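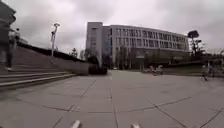 Fig. 1. The plaza, the steps and the long building, under the sky you should expect.

Reading time: 4 minutes

Week 3 handout: How to look at a plaza
Instructor: Marlies Reisinger

Last week's field notes came back with the word "vibrant" in them 19 times. Please retire it. A plaza is a floor, some edges and whoever happens to be crossing. Start with the floor.

Paving sets the pace. Big slabs and long joints make people walk straight, and they make a space feel larger than the plan says it is. Before you write anything about "atmosphere," draw the joints. Note where they lead your eye, and whether there's anything at the other end worth the trip. A long facade with horizontal bands of windows will do the job even if you don't like it. Several of you have made it clear that you don't.

Then the edges. Our best one is the flight of steps on the left, which is stairs, bleachers and lunch table, depending on the hour. Only the first use was in the original brief.

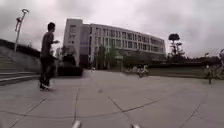
Ximeng Long asked in class whether a person standing still counts as "use." Yes. Standing is the most underrated thing people do in public space. Mark it with a dot, mark walking with an arrow, and don't invent a symbol for "thinking." Pick one spot and stay there for 14 minutes. You will be bored by minute three, and your notes will get better from then on.

Hedges, low walls and planters go on the same sheet. They look like decoration in the drawings and behave like fences on the ground. For each one, write down what it stops you from doing. Lamp posts too: people drift toward a vertical when there's a lot of flat around it.

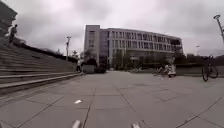

Distance is the last item. Someone high on the steps and someone down at the base are in the same plaza but have very different afternoons. Sketch the plaza from both levels, same sheet, same scale. Tomás Meireles did this in September with a ballpoint on the back of a parking receipt, and it is still the one I show.

To hand in: one plan, two sketches, 90 words of text. I will stop reading at 91.

Gray days are fine for this exercise. Shadows flatter bad paving.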